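Can a Robot Put Away the Dishes?

Robots already build cars and carry boxes across warehouses. So why do you still have to put away the dishes?

In a factory, a robot does the same job in the same place all day long. The parts arrive in the same spot every time. A kitchen is different. Cups get moved. Someone leaves a drawer open. The bowl you used this morning may end up on a different shelf tonight.

Think about what you do when you put a bowl in a cabinet. You find the handle and pull the door open. You move your arm so it doesn't bump the door. You lift the bowl up to the shelf, set it down gently, and let go. You learned all this when you were small, and now you hardly think about it. A robot has to work out every step.

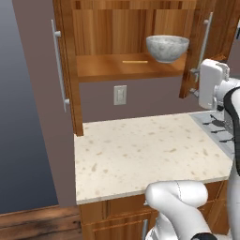
Letting go is harder than it sounds. If a robot opens its gripper too soon, the bowl can fall. If the bowl is too close to the front of the shelf, it might tip. If the arm swings back too fast, it can hit a door.

That is why many robots practice on a computer first. The computer makes a pretend kitchen, a little like a video game, with cabinets, counters, and a stove. A bowl dropped there doesn't leave any broken pieces on the floor, and the robot can try again right away.

Tekle Gudeta works on kitchen robots at a lab in Natville. In one test, her team asked a robot to put a bowl on a shelf 20 times in the pretend kitchen. It did the job 17 times. Then they tried a real kitchen, also 20 times, and it managed 15.

"Real bowls are slippery, and real doors swing back," she says. "The computer kitchen is close, but it isn't the same."

Would you want a helper that drops one bowl out of every four? Probably not — you would run out of bowls pretty fast.

So can robots do chores yet? Some can. Robot vacuums clean floors in many homes, and dishwashers wash plates. Putting everything back where it belongs is still mostly a job for people.

Words to know
Gripper: the part of a robot that holds things, like a hand
Simulation: a pretend place or event made by a computer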